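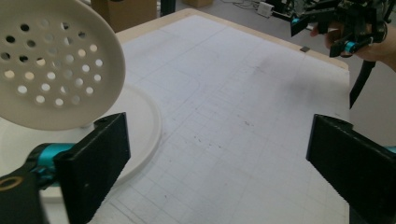 One reader wrote in after my last column to say that I should quit complaining and just hit the mute button, the announcers aren't going anywhere and the game looks the same without them. Fair enough! I tried it. I muted the second half of a basketball game in January and lasted maybe three possessions before I missed the crowd so badly that I turned the whole thing back on, announcers and all.

And that's my problem with the mute button. It takes everything. I don't want silence, I want the squeak of the shoes and the horn and some guy in the lower bowl yelling at the ref. What I'd like to lose is the third person in the booth.

I know, I know, everybody has an opinion about the booth. But hear me out, because I grew up on radio. My hometown station in Mernham carried high school games on Friday nights with a single play-by-play voice and whoever happened to be sitting next to him, and you could see the whole court in your head. He told you the score so often that you could walk in from the garage with an armload of firewood and be caught up before you got your coat off. He also shut up when the gym got loud (this is a skill, and I don't think it gets taught anymore).

Compare that with the game I watched on Saturday. Three people in the booth, one on the sideline, plus a rules expert in a studio somewhere who popped in to explain a call the replay had already explained. That's 5 voices for one basketball game! There was a terrific back-door cut late in the second quarter, the kind of play I'd have loved to hear broken down, and we got a story about somebody's barbecue instead. It wasn't even finished when the teams came back from the timeout.

I don't blame the analysts. Most of them know far more about the sport than I ever will, and when a good one gets a clear ten seconds after a play, it's the best thing on television. But put three of them at a desk and they all have to get their turn, so the ten seconds gets chopped up and handed around like the last slice of pizza.

The streaming folks could fix this tomorrow. Lillora, the service I pay for mostly to get the smaller college games, already has an arena sound option on some of its soccer matches. You click a little menu, the booth goes away and the crowd stays. It's wonderful. I asked their support people why basketball doesn't have it and got a nice note saying they'd pass it along, so I'm not holding my breath. I did put the question to readers last month too, and 1,212 of you answered, which floored me. 66 percent said you'd use an arena-only feed at least some of the time. A bunch of you added that you'd want it for the playoffs more than anything.

Now, a few of you made a good point on the other side. If you're new to a sport, or you're watching with a kid, you need somebody explaining things. My sister-in-law learned all the hockey she knows from the announcers and she'd be lost without them. Keep them for her, then! I'm only asking for the second button.

And if that's too much, go back to two people and let them breathe. Give me the score, give me the clock, tell me who just checked in. The barbecue story can wait for the blowouts. I'll even listen to it then, probably.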